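7 August 2024

Bench notes, Keluler earbuds, second prototype run

The new ear tips from Stumwood came in and wow, what a change. Same drivers, same shell, same tuning file as last week, and the low end is back where I wanted it. I put the left bud on the coupler with the old tip, then the new one, then went back and forth a few more times because I didn't believe the first curve. The bump at 200 Hz is gone. The dip at 3849 Hz is still there, a bit shallower, and I now think that one is the nozzle mesh. Try the coarser mesh next. There's a strip of it in the drawer with the spare magnets.

Pairing also behaves better with the Thambiah firmware. Both buds find each other out of the case before the phone even wakes up – love it. One thing to watch: if you take out the right bud first and wait, the left one sometimes comes up as its own device. Putting both back and closing the lid clears it. I got this on two phones, so it isn't the phone. Logs are in the shared folder under the build name.
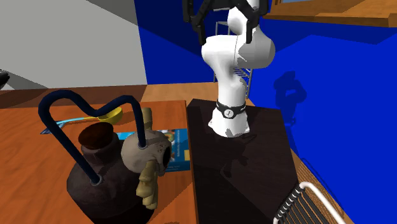
White arm on a dark surface, gripper up top.

Battery run, left bud, volume at the middle step, noise canceling on: 286 minutes to the low battery chime, then 265 for the right. I'd like to know where the gap comes from. The right bud is the one talking to the phone, so some difference makes sense, but this seems like a lot. Swap roles and run it again with the same playlist. If the gap moves with the role, it's radio. If it stays with the bud, I'll pull the cell and measure it.

Case hinge: still my favorite part of the whole thing. It snaps shut with such a nice dull click! Over 200 openings by hand while listening to test tracks and the magnet hasn't shifted. The charging light is too bright in a dark room, though. Drop it by half in the next build and see if it still reads in daylight. 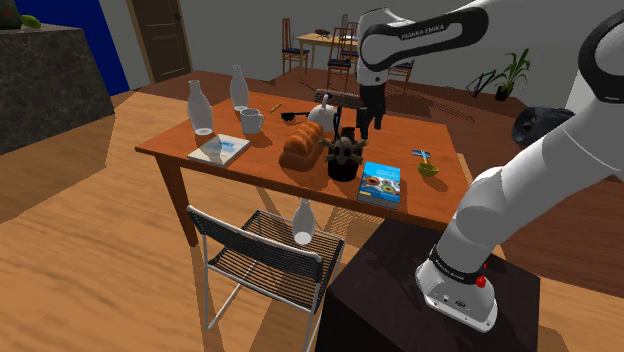
Can I use the old ear tips for the call quality tests?
Use the new ones. The old tips let the bud sit lower in the ear, and that turns the microphone port away from the mouth.

Cimunora sent their list of questions on the touch pad. Most are about the double tap, and I agree with them that it's too easy to skip a song when you only mean to adjust the fit. Going to try a longer wait before the first tap counts. Long press is fine as is, leave it alone.

To do: coarse mesh, role swap on the battery run, dimmer light, tap timing. Left bud is back on the charger.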